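Keeping a steel kettle free of spots

Hard water leaves a gray film on a steel kettle, and ours in Luddale is bad for it. Unplug the kettle, lift it off the base and wipe the body with a dry cloth. Hold the cloth around the curve and rub in one direction.

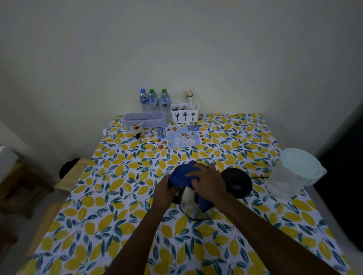

Can the power base be rinsed under the tap?
Keep it away from running water. Unplug it, wipe it with a barely damp cloth and let it dry before plugging it in.

For scale inside, fill the kettle halfway with 2 parts water to 1 part white vinegar. Bring it to a boil, leave it for 22 minutes, pour it out and rinse 3 times. I do this every April and again when the flakes come back.

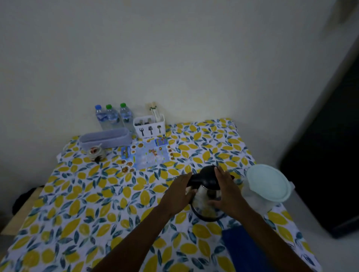

The lid and spout are where most people stop too soon. Grease from cooking settles there and dulls the plastic. A black lid shows every smear, so go over it last, with a clean part of the cloth. Keep a hand on the body while you do it. Use a cotton swab for the seam under the handle.

Tamsin Van Dusen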